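Kokoslow Opens Partner Program to Independent Resellers and Managed Service Providers

New terms give smaller channel firms the same margins, deal protection and technical support as national accounts 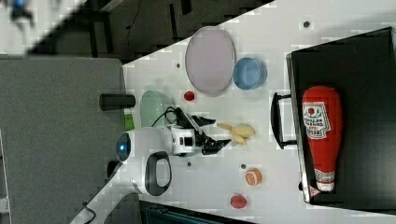 HODARD, September 9, 2025 – Kokoslow, a supplier of network management and backup software to mid-sized organizations, today announced the opening of its partner program to independent resellers and managed service providers. The program, previously limited to firms that met an annual sales minimum, will now accept any registered business with at least two trained technical staff.

Under the revised terms, the sales minimum is removed for all partners. Margins on new licenses and renewals will be set by a single published schedule that applies equally to every member of the program. Partners who register a sales opportunity will receive deal protection for the full length of the registration, and Kokoslow's direct sales team will not quote on a registered opportunity during that time.

"Many of the firms that know our products best were being asked to buy them through somebody else," said Mojtaba Salehi, Vice President of Channel Sales at Kokoslow. "They were doing the installation and taking the support calls, and a larger company was collecting the margin. We heard that complaint often enough that it was time to change the terms."

The changes follow a review of the existing program that was completed in August. As part of the review, Kokoslow surveyed some 300 resellers and service providers, including firms that had applied to the program and been turned down. Respondents most often named the sales minimum as the reason they had not joined or had let their membership lapse. Slow responses to pricing requests and unclear rules on renewals were also raised.

Renewals are addressed directly in the new agreement. The partner of record on a license will remain the partner of record at renewal unless the customer asks in writing for a change. Customers who make such a request will be contacted by Kokoslow to confirm it, and the existing partner will be notified before the change takes effect.

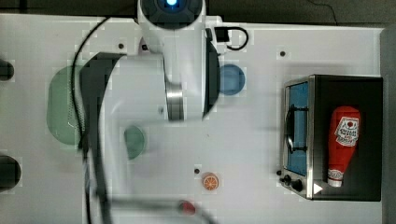

Pricing requests will be handled through Bomesora, the company's new partner portal. Bomesora replaces the shared mailbox and spreadsheet forms used until now and allows partners to prepare quotes, register opportunities, open support cases and download license keys from a single account. Standard quotes can be issued by the partner without approval from Kokoslow. Requests for special pricing will be sent to a named channel manager in the partner's region.

Technical training will be offered online at no charge to all members. The core course consists of four modules covering installation, monitoring, backup and recovery, and customer support procedures. Staff who have already completed the earlier certification will not be required to repeat it and will be moved to the new record automatically.

Distribution will continue to be provided by Ahmadpour, which has carried the Kokoslow product line under the previous program. Ahmadpour will handle billing and credit for partners who prefer to buy through distribution. Those who wish to buy directly from Kokoslow may apply for a direct account, subject to a standard credit check.

"Our customers are mostly schools, clinics and local manufacturers, and they tend to rely on a service provider close to home," Salehi said. "We would like that provider to be able to quote our software in the morning and have an answer for the customer the same day."

Existing partners will keep their current terms until their agreement reaches its renewal date, or may move to the new agreement at any time by signing in to Bomesora and accepting the updated documents. Opportunities registered under the old program will be carried over with their original registration dates.

Applications are open now. Firms that were declined under the earlier rules are invited to apply again and do not need to resubmit company documents already on file.

About Kokoslow

Kokoslow develops network management, monitoring and backup software for mid-sized organizations. Its products are sold through resellers, managed service providers and distribution partners. The company is based in Hodard.

Media Contact

Kokoslow Press Office
Suite 1305, Hodard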